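Flukavard Garden Paths - Frequently Asked Questions
Last revised 6th September

What size are the slabs?
The standard slab is 400 mm square. The long slab, sold as Comeck, is 633 mm on its longer side. Both are cast in the same mix and can be used in one path.

How far apart should they be laid?
Measure your own stride first. Walk across the lawn at a normal pace and mark each heel. Most adults end up with a centre spacing of about 633 mm, and the standard slab suits that well.

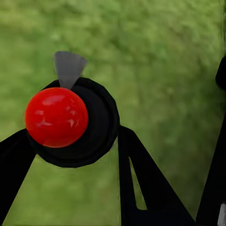
Do I need a concrete base?
A concrete base is only required where vehicles will cross. For foot traffic, a 40 mm bed of sharp sand on firm soil is enough. On clay, dig deeper and put compacted hardcore under the sand.

Can I order samples?
Samples are sent from the Homport depot on request. Colour varies between batches, so ask Adeel Baloch at the order desk to reserve one batch for the whole path.

When can slabs be laid?
Any time the ground is not frozen or waterlogged. We do not recommend January. Turf lifted in spring knits back fastest.
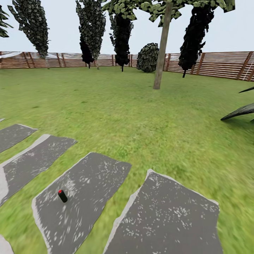 Finished level matters more than spacing if you mow over the path. Set each slab slightly below the soil surface so that the blades pass clear, and check again after the first winter - sand beds do settle. Flat grey slabs set across open grass, as on this lawn with its slatted fence, need no edging. Anything left standing on a slab, like the small black cylinder with the red cap, should be picked up before the mower comes out.

What if a slab rocks?
Lift it, add sand at the low corner and tamp down. Do not pack it with loose stones.

Who handles claims for breakages?
Write to Tõnu Dambrauskienė at the Ferrand office, quoting the order number. Claims must reach us within 14 days of delivery.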